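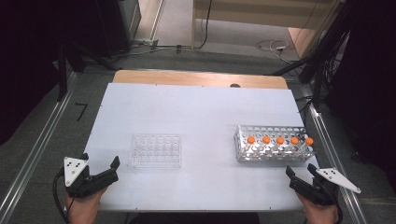

Last changed: December 2024

Ticket 665: Tube transfer episodes rejected at review
Project: Prellarus
Site: Kestberg, table 8
Status: Open again, see bottom
Severity: Medium (was Low, then someone read the report)

Reported problem

Reviewer at Luik bounced 17 episodes out of a batch of 300. Reason given for all of them: "does not follow handling standard, section on grasp." No section number. The handling standard has two sections on grasp, and they disagree, so this was always going to be a long ticket.

The task is moving orange-capped tubes between the clear plastic rack and the metal rack, using the two hand-held grippers. The operator's instruction card says "pick up the tube and place it in the other rack." It does not say where on the tube. The standard does, twice.

What the standard says

Rule 4.2: Grasp capped vessels by the cap or as near to it as the jaws allow, so that the label stays readable.
Rule 6.1: Do not apply gripping force to closures.

A cap is a closure. I checked the glossary in case there was some way out of that, and the glossary says "closure: a cap, lid or stopper."

What we tried

1. Asked the reviewer which rule was broken. Reply: "Grasp." Asked again. Reply included the word "grasp" in bold.

2. Opened the rejected episodes next to accepted ones from the same operator. Same grip in both lots, pads on the cap, tube hanging straight down. I could not tell them apart, and I had the list.

3. Ran the checker with the strict profile. It passed everything, including a test episode in which I deliberately set the tube down on the board and walked off. Opened a separate ticket for that.

4. Had the operator repeat the task holding the tube by the body, below the cap, to satisfy 6.1. The jaws then came down over the top of the rack and pushed on the neighboring tube. This breaks rule 5.3 (no contact with objects outside the task), so we now had a third rule involved and fewer usable episodes than before lunch.

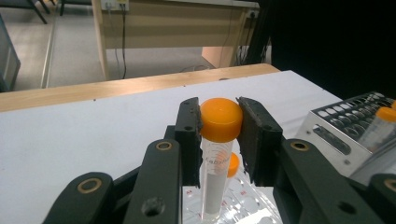
Laine Ozoliņš
Data quality lead, Jalluvau

Cap grip, for reference in the discussion below. The pads are on the sides of the cap, the tube hangs vertically, and the print on the upper body is still partly legible. That meets 4.2 as I read it. It also plainly puts the pads on a closure, so whoever wants to fail it under 6.1 can do that too, and evidently has.

Cause

I finally got Povilas Žukauskas on the phone. He wrote 6.1 in June, for a different task with snap lids that popped open when squeezed. It was meant to cover snap lids. It got pasted into the general part when the two documents were merged, and the words "snap lids" did not survive the trip. 4.2 is older and was written for screw caps.

The 17 rejections came from one reviewer who started on the merged version. The others were still working from a printout of the old one, taped up where they could see it. I have mixed feelings about the printout.

Fix

- 6.1 now reads: "Do not apply gripping force to snap-on closures. Screw caps: see 4.2."
- 4.2 now says "screw caps" where it said "capped vessels."
- Instruction card for this task now reads: "Grip by the cap, from the sides. Lift straight up until the tube is clear of the rack before moving across."
- Rejections must cite a rule number. The form will not submit without one.
- Printout replaced with a printout of the new version. I lost that argument.

Rejected episodes went back into the queue for a second look under the corrected text. Please don't re-record them until that's done.

Reopened

Comment from Povilas: the new 4.2 doesn't say what to do with vessels that have no cap at all, and the old one didn't either. He would also like "from the sides" defined. Assigned to me.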